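Print this page | E-mail this page

Speaker notes: running a new-skater night
Posted Tue 26 November by the Drumwood training crew

(Wait for the chairs to settle. Say hi to the Costigan folks in back!)

Thank you all for having me, and for staying after a long practice. I want to talk about the very first night, when someone walks into the rink in borrowed pads and wonders what on earth they signed up for. We had nine new skaters in September, and I still remember every one of them trying to find the bathroom.
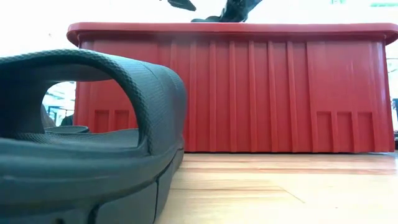

Slides for after skates come off.

So, greet people at the door, please. Fit helmets before anything else, and leave plenty of time for it, more than you think (we always run over). Then falls, small ones, on both knees, over and over until folks start giggling.

Slide two. Keep the talk about rules short. Malari hands out a single page and I love that. 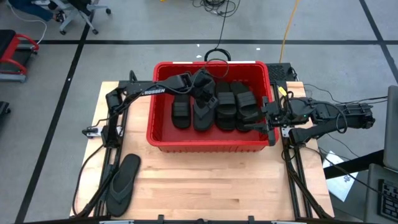

Jeltetti wrote back after the last workshop that their beginners wanted more time on stops and less on crossovers, and that they'd gladly trade the whole warm-up game for it.

I think that's fair, and we can chat about it over snacks. (Pause for questions.)

Contact Drumwood | Copyright Drumwood Roller Derby | Back to top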